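Workshop notebook, Breltville – Thursday, started writing at twenty to five with the kettle on

Well, the dye bath has finally been emptied and scrubbed, and I want to get all of this down while I still remember it, partly for my own sake and partly so that Chaimae doesn't have to ring me at home again on her day in (I don't mind, but the soup did catch).

The job is still the Tazi order, the indigo cotton for the cushion covers. They sent back the first samples with a very kind note saying that the blue was lovely but they had hoped for something nearer the old swatch, the one Hooman Shokri brought in wrapped in a tea towel. I have looked at that swatch in every sort of light by now and I think it is a deeper colour than we have been getting, with a touch of red to it, and you only get there by going back in many times with a weak vat. One strong dip looks marvellous for an hour and then comes off on your sleeves.

So today I mixed the vat weaker than last time and did nine dips on the long strips, with plenty of air between each. I let them hang until every trace of green had gone before putting them back. By the fifth I was convinced it wasn't working, and said so to Chaimae at some length, and she very sensibly told me to go and eat my sandwich. By the seventh there was the beginning of that plummy look along the folds, and I was so pleased I nearly dropped the tongs in. 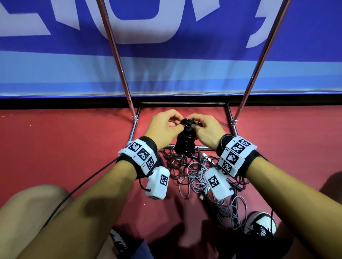
The other thing I wanted to try was the rinse. We have always rinsed straight away under the tap, because that is how I was taught, but Hooman's aunt apparently used to leave hers overnight before it went anywhere near water, and then gave it a good long soak with a splash of vinegar. I have done three strips her way and the rest ours. They are on the far line with red thread tied through the corner – please don't tidy the thread off, whoever is in tomorrow!

Weights, for the record: 300 grams of dry cloth in today's batch, all from the newer bolt. I scoured it on the usual long simmer and the water still came out the colour of weak tea, so I did it a second time. I do think the scouring was half our trouble in December. The patchy pieces were all from that one bolt, and I remember being in a hurry that week with the Drasulel curtains to finish as well.

Vat was still a nice yellowy green when I stopped, with a good coppery skin on top. I fed it a little fructose and put the lid on. It could do with stirring first thing, slowly, round the edge and then let it settle before anybody puts cloth in. The lime is getting low and there is a new bag on order from Dondudex, who now want paying up front.

Still to do:
– rub test on all the strips with a damp white rag, once dry
– compare to the swatch by the north window, before lunch if possible
– write to Tazi and ask whether they would mind a slightly longer wait
– find the other pair of long gloves

If the overnight strips rub cleaner I shall do the whole order that way and eat my words about the tap.

4 comments · 11 shares

Contact the workshop | Back to top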